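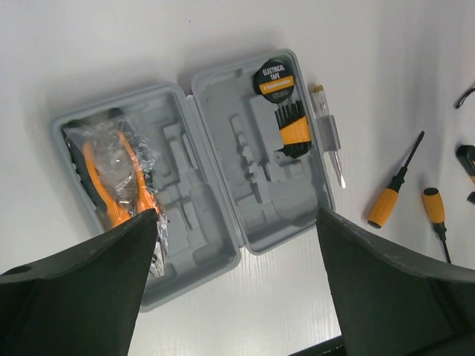 Packing a tool case is the first routine in the Flonar kit that I'd call useful, and it takes an evening to set up. The kit is a two-finger gripper, a wrist camera and a license for Drakos, the teaching software, and the people at Flunska would like you to start with their foam blocks. Skip the foam blocks. Get a cheap gray case with molded pockets and leave a few things in it, such as the electrical tape and the bit holder. Lay the screwdrivers on the table to the right of the case, with some space between them, and open the case flat so the hinge runs away from the arm. Pliers still in their plastic bag are fine for a first layout. You won't be grasping them until much later, when your confidence has recovered.

What you need: the kit, a white tabletop, the case, and a free evening in which no one expects dinner from you.

Step 1. Tape the case down. The manual leaves this out, and the first time I ran the routine the arm took the whole case for a walk.

Step 2. In Drakos, open a new task and set the speed to 5. The default is 7, presumably chosen by someone who doesn't own furniture.

Step 3. Guide the arm by hand to each tool and save a point above it, then a second point at grasp height. Always save both.

Step 4. Practice on a tool that's already in its pocket. Bring the fingers down on either side, close slowly, and stop as soon as both are touching.

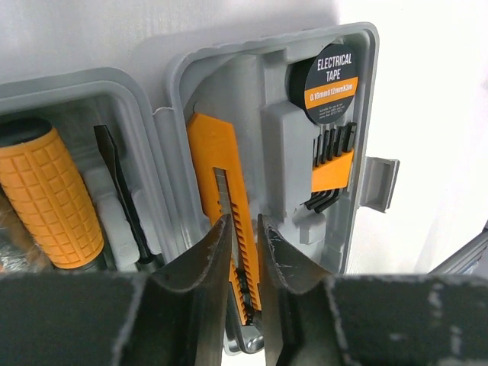 Fingers at the lower part of the utility knife, tape and hex keys well out of the way.

Keep the blade in while you do this. Grip low on the body and leave the slider alone.

Step 5. Record your runs. Drakos asks for 200 before it will train anything. I stopped at 231, mostly out of spite.

Step 6. Press Train and go to bed.

If the fingers close on air, redo the wrist calibration under Settings, Salau mode. I have no idea why it's called that, and the help page doesn't either.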